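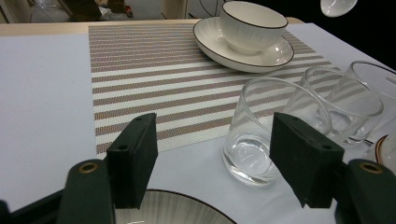

Table-setting station with the hand-held gripper over a striped placemat, a cup and saucer, and glass tumblers.

**Slanina publishes care and setup routine for its hand-held gripper station**

ZIRKGATE, 13th March. Slanina has published the full setup and care routine for the hand-held gripper used at its table-setting station in Zirkgate. The routine covers one tool and one table. It is meant for the people who prepare the station in the morning, clean it between runs and change worn parts.

The gripper has two fingers, each carrying a flat pad with a matte surface. The pads do most of the work and take most of the wear. At Zirkgate they meet glazed cups, ribbed bowls and clear tumblers, and each leaves something different behind. Glaze marks a pad very little. A bowl rim presses a line into it. Glass shows up dust and grease that would pass unnoticed on other objects.

Under the new routine, pads are changed in pairs after 700 grasps, or sooner if one has a visible groove. Replacing a single pad is no longer allowed. In February the station ran for a time with one new pad and one old one, and light items turned in the grip as the fingers closed. Operators spent most of a shift checking the tracking software before someone looked at the pads.

**Daily setup**

The work starts with the tool off the table:

- Wipe both pads with a dry, lint-free cloth. Do not use glass cleaner on them.
- Check that the two fingers close evenly and that the pads meet flat.
- Check the fasteners on the finger bodies by hand. Tighten only if one moves.
- Wipe the camera lens and confirm that both fingers are in view.
- Open and close the gripper 70 times, then run the zero check.

If the zero check fails twice, the tool goes back to the bench and the spare is used. The spare must pass the same check before it is put to work.

The table is set up next. The cloth is pulled smooth, and the placemat and dishes go down according to the layout card for that run. Small creases in the cloth are acceptable. Tumblers are placed last and handled by the base, so that fingerprints stay off the upper part of the glass. Room lights stay at the level written on the card.

**Records and spare parts**

Each station now keeps its log in Trirum, the company's maintenance record system. An entry gives the pad pair, the grasp count and the result of the zero check. The log for the Zirkgate station holds 2844 entries, including those copied over from the earlier paper sheets. Of these, 162 record a pad change.

Pads and finger bodies are supplied by Drukum and kept in sealed bags until needed. Opened pads that have not been fitted should be used within the month. Worn pads are labeled with their grasp count and returned to the bench, where they are compared with the log before being thrown out.

A second part of the routine, covering trigger cleaning and cable replacement, is being tested at Zirkgate and will be released separately.

**Availability**

The routine and a blank layout card can be requested from the Slanina press desk in Zirkgate. Current users of the station will receive printed copies with their next order of pads.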